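Suspension & Steering > Bushings > Press Tools

Ilten 16 Bushing Press Kit

Posted in January by Torunn Berge

The Ilten 16 is a hand-operated press kit for removing and fitting rubber and polyurethane suspension bushings. It works on control arms, trailing arms, subframe mounts and most leaf spring eyes. The kit is built around one threaded bar, a thrust bearing, and a set of cups and sleeves that stack to suit the bushing. You can use it with the arm on the bench, and on many cars you can use it with the arm still hanging from the subframe.

We have sold press kits from several makers over the years. The Ilten replaces the older Plidgate kit on our list. The Plidgate cups were fine but the bar was short, and we had a steady stream of people asking for a longer one. The Ilten bar is 230 mm from end to end, long enough to pull a rear trailing arm bushing in one go with a receiving cup behind it.

What comes in the kit

One threaded bar with two nuts
One thrust bearing with washer
16 steel cups and sleeves
Two flat backing plates
One tube of thread grease
Printed size chart
Carry case with molded tray

The sizes are stamped on the outside of each cup. The chart gives the inside and outside diameter of every piece, so you can measure the old bushing with a caliper and choose the pair before you start. The receiving cup needs to clear the outer shell of the bushing, and the pushing cup needs to sit on the shell without touching the arm. If you are between two sizes on the pushing side, take the smaller one.

Using it

Clean the arm first. A wire brush and penetrating oil the night before will save a lot of effort on anything that has seen road salt. Note which way the bushing is turned in the arm and mark the arm with a paint pen. Many bushings have voids in the rubber that must line up a certain way, and the new one has to go in at the same angle.

Grease the full length of the bar before every job. Put the thrust bearing under the nut you are turning and hold the other nut still with a second wrench. Turn by hand until everything is snug and check that the cups are square to the arm. Then use a long ratchet. An impact gun will do it faster, but it strips the threads sooner and the warranty does not cover that.
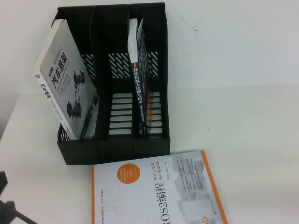

Bonded bushings with a flanged shell only come out one way. Look for the lip and pull toward it. If the bushing has no lip, either direction will do, though it is usually easier to pull it back out the way it went in. On aluminum arms go slowly and stop if the cup starts to tip. A tipped cup will score the bore, and a scored bore often means a new arm.

When the new bushing is in, refit the arm and leave the pivot bolts loose. Lower the car so the full weight is on the wheels, or jack the hub up to ride height, and tighten the bolts to the maker's figure in that position. Bushings tightened with the suspension hanging are twisted all the time the car is on the ground and wear out early. We see this more than any other mistake. Have the alignment checked afterward.

Will it fit my car?

The kit covers most passenger cars and light vans built since 2000. It will not do the large hydraulic front bushings on some heavy pickups. For those you need the Verkach frame press, which we list separately. Older cars with very small spring eye bushings may also need the Ilten small sleeve set. If you are not sure, send us the outside diameter and length of the bushing and we will tell you which pieces to use.

Care and spares

Wipe the bar down after use and put it away greased. The thrust bearing is a wear part. Replace it when it feels rough. Bars, nuts, bearings and single cups are all available as spares, and orders placed before noon on a Monday normally ship the same day.

Returns

Unused kits can be returned in the original case. The Ilten 16 carries a one-year warranty against faults in the steel and machining. Keep your receipt.

Price: $200, shipping extra

Tags: bushing tools, control arm, trailing arm, hand tools, Ilten

Contact us | © Hlongwane Tool Supply | Back to top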